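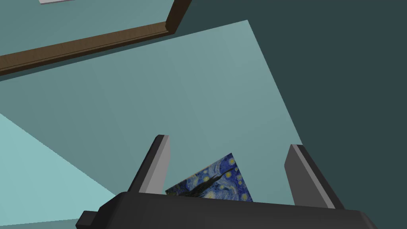 Gripper with two upright fingers, dark gray.

Duletti Womenswear, Vullville store
Pre-opening safety checklist
Monday, June 8, 2020

1. Fire exits clear – PASS
Rear exit had a stack of Hillia delivery boxes beside it. I'm told they go out every night. They were there in November too.

2. Extinguishers in date – PASS
All tagged. Tag on the stockroom unit is handwritten and I'd like to see the paperwork.

3. Clothing rails fixed and stable – FAIL
Sale rail by the window rocks when pulled. "It's always done that" is no answer. Empty it until the foot is replaced.

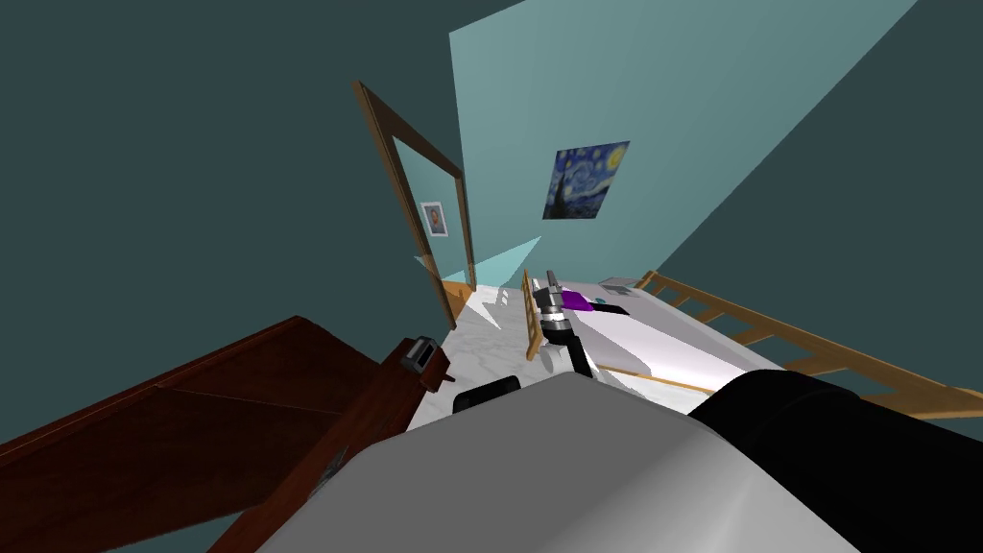
The other rails are bolted and held. Top shelf in shoes is over its posted limit of 52 pounds, going by the box labels.

4. Fitting rooms – PASS WITH COMMENT
Locks open from outside. Curtain hooks in room 3 are going. The new cleaning log is already filled in through closing time, and I did this walk before lunch.

5. Customer limit – NOT ACCEPTED
Manager's sheet gives 2,603 square feet of sales floor. Does that include the stockroom? Nobody could say. Measure again before posting a number on the door.

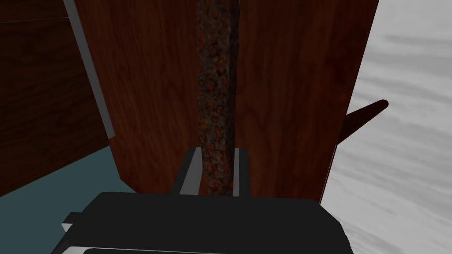
Cruickshank supplied the floor stickers and says they are non-slip. Two have curled at the corner. Replace.

6. Steamer and cords – FAIL
Cord taped near the plug. Take out of use.

Reinspect items 3, 5 and 6 before opening.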